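From: Kolbrún Bjarnason
Date: March 5, 2021
Subject: Re: [snowmelt-gauging] Winter base flow at Damatdale

> Has anyone looked at the December stage record for the lower
> Damatdale station? The water level climbs for nine days while
> the air stays well below freezing, then drops back in one
> afternoon. I don't see how the creek could be carrying that
> much water in December. Should I leave those days in the
> monthly mean or take them out? Also, is the weir at Wako
> still usable for low flows?

I have the same record open. The rise is ice backing up the water at the control section. The logger measures level, and the rating curve turns level into discharge on the assumption that the channel is open. Once ice narrows the outlet, the level goes up with no extra flow and the curve gives you a number that is too high.

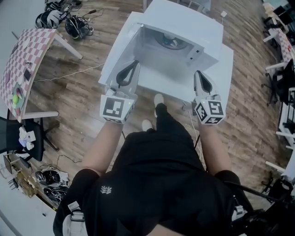 Leave the stage readings in the file, but flag the nine days and don't compute discharge from them. For the monthly mean I would draw a straight line between the last good value before the rise and the first good one after the drop. Mark it as estimated. The Mindden station downstream froze later, so you can use it to check that your line is at least the right shape.

The logger at the lower station is the Plitalero, and its clock was reset in December. Line 3,674 in the raw file repeats the time stamp of the line above it. Delete one of the two before you run anything, or the daily totals will come out wrong.
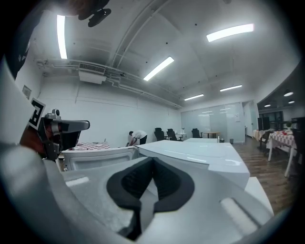 As for Wako, the weir is fine for low flows as long as the notch is clean. It's a thin metal plate with a sharp V cut into it, and the standard formula only holds if the point of the V is sharp. When lime and algae build up, the bottom rounds over and it ends up more like the black rubber pad in the second picture, still a V that opens upward but with soft edges. At high flow you would hardly notice the difference. In late winter, when the water is only just over the bottom of the notch, the error gets large. Scrape it with a plastic blade and write down the level before and after.

I can send my flagged copy of the December file if you want to compare. The spring ratings aren't in it yet.

Kolbrún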